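Startseite | Foren | Haushalt | Kühlen & Lagern | Suche | Anmelden

Obst im Korb oder im Kühlschrank, Abstand zwischen den Früchten?

Erstellt am 19. August 2020 von Garnik

Neben dem Kühlschrank steht bei uns ein weißer Tisch mit einem gelben Kunststoffkorb, gelochte Seiten, zwei Griffe. Das Obst liegt mal im Korb, mal oben im Gerät auf der Ablage.

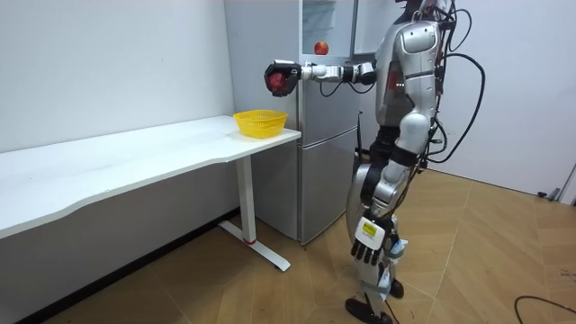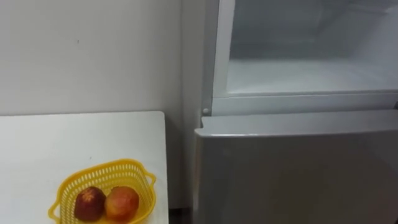
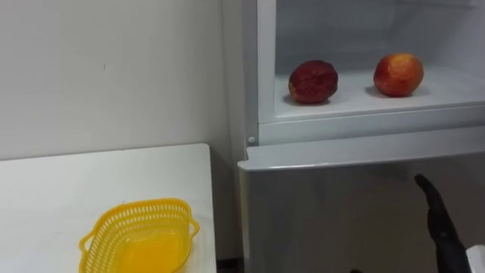
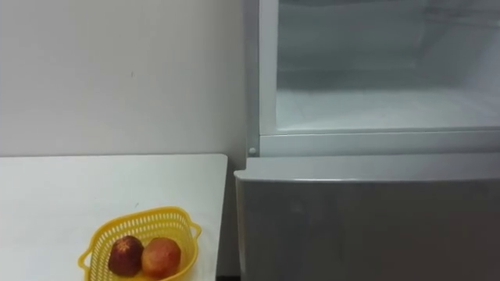

Die Sorten kann ich nicht sicher benennen, gekauft wurde gemischt. Mir geht es um drei Punkte: Korb oder Kühlschrank, mit oder ohne Abstand, und ob der Korb samt Inhalt ins Fach darf. Bei Zimmertemperatur ist die Schale im Mai schon nach wenigen Tagen schrumpelig geworden.

Gheorghița Stanciu
Zuerst die Reife prüfen. Harte Nektarinen und Pfirsiche bei Zimmertemperatur nachreifen lassen, danach kühlen. Werden sie unreif bei wenigen Grad über null gelagert, kann das Fleisch mehlig werden. Äpfel können sofort ins Kühlfach. Sie geben Ethylen ab und sollten getrennt vom Steinobst liegen, am besten in einem eigenen Beutel mit kleinen Löchern. Der Beutel bremst auch den Wasserverlust, von dem die schrumpelige Schale kommt.

Abstand ist bei kleinen Mengen zweitrangig. Wichtiger ist, Früchte mit Druckstellen auszusortieren und vor dem Einlagern nicht zu waschen. Ein gelochter Korb ist für den Tisch in Ordnung. Im Kühlschrank geht er auch, sofern er die Rückwand nicht berührt und die Tür schließt. Ins Gefrierfach gehört ganzes Obst nicht, es wird beim Auftauen weich.

Văduva
Bei mir kommt alles ins Gemüsefach. Hält.

Mukent
Ergänzung zur Temperatur: Ein Thermometer in ein Glas Wasser stellen, über Nacht ins Fach, morgens ablesen. Die Zahl am Drehregler ist eine Stufe, keine Gradangabe. Für Äpfel reichen 4 °C. Den Korb ab und zu mit Spülmittel auswaschen, in den Schlitzen setzt sich Saft fest.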